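Lehrgang Hauswirtschaft und Objektbetreuung
Modul 2: Ordnung, Sortierung und Lagerung von Kleinteilen
Begleitunterlage zur Lehrveranstaltung
Lehrgangsleitung: Beverley Sedgwick
Stand: Donnerstag, 28. Mai 2020

2.1 Gegenstand des Abschnitts

Der vorliegende Abschnitt behandelt die Ablage und Sortierung gemischter Kleinteile in flachen, offenen Behältnissen. Unter Kleinteilen werden im Folgenden alle Gegenstände des täglichen Gebrauchs verstanden, die mit einer Hand aufgenommen werden können und keinen festen Stellplatz im Regal besitzen. Dazu zählen insbesondere Haarbürsten, Kämme, Spielzeug, Schreibgeräte, kleine Werkzeuge und lose Verschlüsse. Textilien und Lebensmittel sind Gegenstand von Modul 3 und bleiben hier außer Betracht.

Die Teilnehmenden sollen nach Abschluss des Abschnitts in der Lage sein, eine Sammelwanne sachgerecht zu beschicken, ihren Inhalt nach vorgegebenen Merkmalen zu trennen und das Ergebnis im Lagerblatt zu dokumentieren.

2.2 Die Sammelwanne

Als Sammelwanne wird ein rechteckiges Behältnis mit niedrigem Rand bezeichnet. Die geringe Tiefe erlaubt es, sämtliche Gegenstände nebeneinander abzulegen und von oben zu erfassen. Ein Stapeln ist unzulässig. Im Übungsraum stehen Wannen mit einer Länge von 740 mm zur Verfügung; in den Außenstellen können abweichende Maße vorkommen.

Metallwannen sind bei der Grundausstattung vorzuziehen. Sie lassen sich feucht auswischen und nehmen keine Gerüche an. Beim Einlegen harter Gegenstände ist auf eine leise Ablage zu achten, vor allem in Häusern mit Publikumsverkehr. Einlagen aus Filz oder Schaumstoff werden im Lehrgang nicht verwendet, weil sich Haare und Staub darin festsetzen.

Die Farbe der Wanne soll sich vom Inhalt deutlich abheben. Ein grauer Boden hat sich bewährt, da Kunststoffartikel des Haushalts überwiegend in kräftigen Farben gehalten sind. 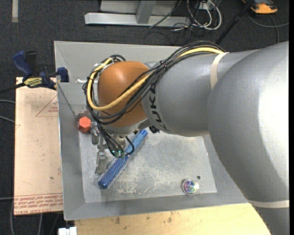
Für die Lage der Gegenstände gilt der Grundsatz der freien Grifffläche. Jeder Gegenstand ist so abzulegen, dass er aufgenommen werden kann, ohne einen anderen zu verschieben. Längliche Gegenstände mit Stiel oder Griff dürfen schräg liegen, sofern beide Enden innerhalb des Wannenrandes bleiben. Kantige Gegenstände werden auf eine ihrer Flächen gelegt, damit sie nicht kippen.

2.3 Rundbürsten und andere Körperpflegeartikel

Rundbürsten bestehen aus einem Griff und einem walzenförmigen Kopf mit ringsum angeordneten Borsten. Sie rollen auf glatten Böden leicht weg und sind deshalb nicht in der Nähe des Wannenrandes abzulegen. Aufgenommen werden sie am Griff oder in der Mitte, niemals an den Borsten.

Vor der Einlagerung ist der Bürstenkopf auf Haare und Rückstände zu prüfen. Die Reinigung erfolgt mit lauwarmem Wasser und dem Neutralreiniger Grivano in der auf dem Gebinde angegebenen Verdünnung. Anschließend trocknet die Bürste mit den Borsten nach unten auf einem saugfähigen Tuch. Feuchte Bürsten dürfen nicht in geschlossene Kästen gelegt werden. Artikel, die einer bestimmten Person zugeordnet sind, werden getrennt verwahrt und beschriftet.

2.4 Sortiermerkmale

Die Trennung des Wanneninhalts erfolgt in der Reihenfolge Verwendung, Material, Größe. Die Farbe ist kein Sortiermerkmal. Sie kann jedoch als Hilfsmittel beim Wiederfinden dienen und wird daher im Lagerblatt vermerkt.

Gegenstände, deren Verwendung nicht festgestellt werden kann, kommen in das Klärfach. Dort verbleiben sie zwei Wochen. Danach entscheidet die Hausleitung über den weiteren Verbleib.

2.5 Dokumentation

Für jede Wanne ist das Formblatt 124 auszufüllen. Einzutragen sind die Bezeichnung des Gegenstandes, die Hauptfarbe, der Zustand und das Zielfach. Sammelbezeichnungen wie „Diverses“ oder „Sonstiges“ werden nicht anerkannt. Das ausgefüllte Formblatt ist von der ausführenden Person zu unterzeichnen und in der Mappe „Tandside“ abzulegen.

2.6 Übungsaufgabe

Die Übung wird in Gruppen zu zwei Personen durchgeführt. Eine Person sortiert, die zweite führt das Formblatt; nach der ersten Wanne werden die Rollen getauscht. Die Wannen werden von Edem Essien ausgegeben und sind nach der Übung ausgewischt zurückzugeben. Schutzhandschuhe sind mitzubringen.

Rückfragen zum Abschnitt sind bis zum Ende der laufenden Unterrichtswoche schriftlich an die Lehrgangsleitung zu richten.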